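Left arm cable on two-arm block sorting cell, where do you clamp it?

Prenar cell, two arms on the front rails, sorting toy blocks into the yellow tray. I want to redo the cable on the left arm before the next long run.

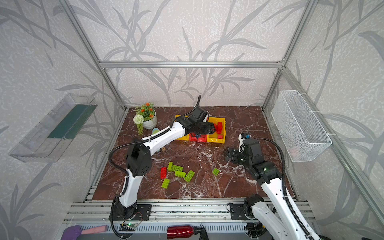 dkeller_29
Clamp the upper link first. Leave the loop at the gripper alone until you've run the full reach, both ends of the table.

Catholm
How long is a run for you? We do 232 picks and then check every connector by hand.

railnut
100 picks, then I stop and look. The left one faulted 3 times last week, always reaching for the back of the tray.

dkeller_29
Then it's pulling at full stretch. Give it more slack at the elbow.

Catholm
Disagree. More slack and it will snag on the blocks. I'd move the tray toward the front and leave the cable as is.

railnut
Can't move the tray, the right arm needs that space. Would have to teach every position again.

Trulonby
Check the bolts on the base plate too. Ours worked loose in April and we blamed the cable for a week.

railnut
Base bolts on the left took a quarter turn. Added slack at the elbow, one new tie on the upper link. 100 picks, no fault. Will try 232 tomorrow.

Catholm
I'd still move the tray.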